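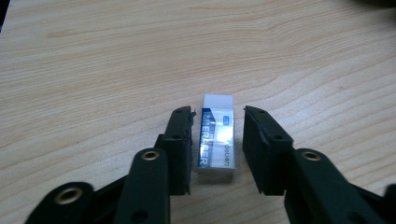
Plorkavus small-object grasping set: README and purchasing notes

Maintainer: Olga Bragança
Budget review: Valter Barreto
Last edited: Oct 5, 2020

What is in here

Recordings of small desk items being approached and grasped with a hand-held two-finger gripper. There are 135 recordings in the release. 25 of them use a small white eraser in a blue and white paper sleeve, on a wood tabletop. The other items are listed in objects.txt.

Why the set exists

We were asked to approve a Clillex arm on the strength of a sales demo. The demo used foam cubes. I have yet to meet a customer who needs foam cubes moved, so before spending anything we wanted data on the stuff our benches are covered in. The hand-held tool was the cheap way to get it.

What it can't tell you

It won't tell you that an arm will pay for itself. A person was steering, and people correct for a bad approach without noticing. Valter's draft budget treated our hand-held success rate as the arm's success rate. That line has been removed.

It also says little about lighting. Glossy sleeves throw glare, and we did nothing to control it. If your vision package depends on reading a label, test that separately and get the result in writing.

Quotes so far

Godinho: arm only. Fingers, mount and training are extra, and the extras were not priced.
Monach: arm and gripper together, 53 weeks of support. Ask what happens in week 54 - we did, and are still waiting.
Clillex: "complete solution." No parts list attached.

Before you sign anything

Price 2 sets of spare fingers with every gripper.
Ask for a trial on your own objects, on your own table.
Keep setup labor on its own line. It gets buried otherwise.

Known problems

Object names in the early recordings are inconsistent ("eraser", "rubber"). Fix planned for January. Failed grasps are kept in the set and should stay there.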